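My grandmother's tablecloth drawer was a thing of wonder. She had one for every mood, I think, and when we cleared out the house on Tello Street last May my cousin Ginevra and I sat on the kitchen floor for most of an afternoon, unfolding and refolding and telling each other stories we both already knew (she tells them better, with the voices).

Since then I've had tablecloths on the brain. I press them, I mend them, I bore my poor friends with them! 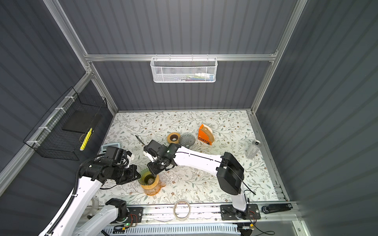

Leafy vines and little brown flowers on cream.

Nonna would have liked those vines. Her rule was that a pattern should be busy enough to forgive a drop of gravy, and I've come around to it after years of buying plain white and regretting it by dessert. I paid $4 for my favorite at the church sale, and it has outlasted two sets of good napkins.
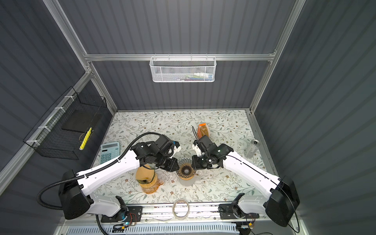

Filed under: Home & Family

Now, the stains. Graziella Guerra wrote to ask how I got the old coffee ring out, and the answer is cool water, plain dish soap and a whole lot of patience. I soaked it overnight, changed the water in the morning while the kettle was on, and soaked it again. Then I hung it on the line out back and let the sun have it until supper.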